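Last changed 2008-02-13

# Peg and knob boards: questions we get

Trileo makes white practice boards with fittings and blue loose parts, used for hand and assembly practice. We sell them from our workshop in Tasstead. If your question is missing, write to the workshop and Arash Abbasi will reply, usually within two working days.

## Ordering

**Do I need an account to order?**
No. Schools and colleges can send a purchase order by post or fax. Everyone else pays by card or cheque before we send the goods.

**What is the smallest order?**
One board. Spare pegs come in bags of 70, and we don't split bags.

**Can I have the pegs in another colour?**
Blue only, for now. We do a run of 3,000 pegs at a time and a colour change means a full clean of the machine. If you want 200 boards or more, ask us and we'll quote for it.

**Do you deliver outside the UK?**
Yes, but we quote each one by hand. Duty at the other end is yours to pay.

## Setting up

**What should the board stand on?**
Any flat table that doesn't rock. A dark top is easiest on the eyes, as the white edge of the board stands out against it. Gloss tops under strip lights are tiring after half an hour.

**Does the board need fixing down?**
For light peg work, no. If people push hard on the knob, put a rubber mat under the board or use the two clamps from the Perner kit. Tighten them by hand and stop when the board no longer slides.

**Which way round does it go?**
It works either way. Most of our written exercises assume the knob is on the far side, so start with that if you are using the booklet.

## Using the board

**Where do people usually begin?**
With one peg, taken out and put back in the same place. After that, move it to a different plate. The Chiang sheets, which come with every board sold since September, start the same way and go on to 73 short tasks. You don't have to do them in order.

**Must a plate be filled before moving on?**
No. Leaving a slot empty is fine and several tasks ask for it. 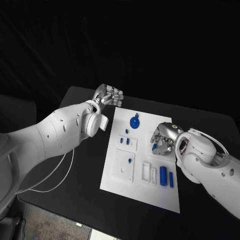 **Can both hands be used at once?**
Yes. One hand places and the other can steady the board or wait. The later sheets have tasks for left and right together – these take more room, so clear the table on both sides first.

**A peg is stiff. What should I do?**
Check for grit in the slot and brush it out with a dry paintbrush. Don't use oil. If it is still stiff, try a different peg in the same slot. Should that one be stiff too, the plate is at fault and we'll replace it.

## Cleaning and spares

**How do I clean it?**
Warm water, a little washing-up liquid and a soft cloth. Pegs can go in a bowl together. Let everything dry before you put it back in the box. No dishwashers, please – the plates warp.

**Can I buy single plates?**
Yes. Tell us the size of the plate and how many slots it has. A sketch on the order form is fine.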